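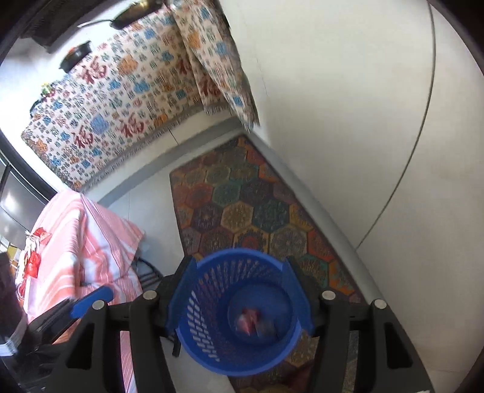 Re: [lurkden-home] Snack wrappers everywhere, and do you use a liner?
Message 1342
From: Birdie Yazzie
To: lurkden-home list

Shirley Landry wrote:

> Hi all, back again with another trash question. We have one big can in
> the kitchen with a lid and a bag in it and everybody in this house
> acts like it's in the next county. I find wrappers in the couch, in
> coat pockets, behind the TV, you name it. I want to put a small one
> out where people sit, but every little wastebasket at the store is
> either the mesh plastic kind with holes all over or costs more than
> my shoes. Don't the crumbs come right through the holes? And if I have
> to line it anyway, why buy one with holes? Also, our living room has
> a rug my sister gave us and I am NOT putting something gross on it.
> What do you folks do?
>
> Shirley

Hi Shirley!

Oh boy, do I have opinions on this one. We went through the whole thing last December, when the candy was in the house and I was picking foil out of the cushions every night. I bought a blue plastic basket, the kind with little holes all the way around and a solid rim at the top, and it's been living on our long rug ever since. I know, I know, on the rug. But it's the rug with all the hexagons in mustard and teal and burgundy and whatever else they had left at the factory, and I figure if any rug can keep a secret it's that one.

No liner, to answer your first question. I tried grocery bags for maybe a month and they kept sliding down inside, so then you're fishing for the bag with one hand and the trash is under it. Now I just carry the whole basket to the kitchen and tip it in the big can. The rule in our house is dry stuff only. Wrappers, paper, little cartons, fine. Apple cores, tea bags, anything with yogurt on it, walk it to the kitchen please. My nephew is 9 and he can manage that, so the grown-ups can too (looking at you, Reginald).

As for crumbs, yes, a few get out the holes if you dump the bottom of a chip bag in there. Fold the top of the bag over first and you'll be fine. I pick up the basket when I vacuum and do that spot with the hose end.

What I like about an open one is that people really do use it. No lid, no pedal, you just let go of the thing. And I can see right in from standing up, so I know when it's time.

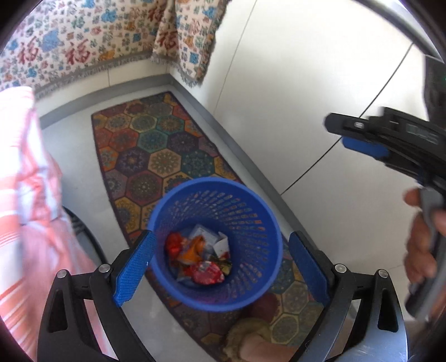 I empty it long before it's full, by the way. Red and orange snack wrappers don't weigh anything but they puff back up after you crumple them, so one afternoon of company looks like a week's worth. I push them down with my hand, they come right back. Sunita Achterberg said on here a while ago that she flattens her cartons and stands them up along the side. I tried that and it does save room, if you can get anybody else to do it. I can't.

For washing, I run mine under the tub faucet with dish soap and go at the holes with an old toothbrush. Takes me 4 minutes, then it goes upside down on a towel. Make sure it's all the way dry before it goes back on your sister's rug!

Let us know what you end up getting.

Birdie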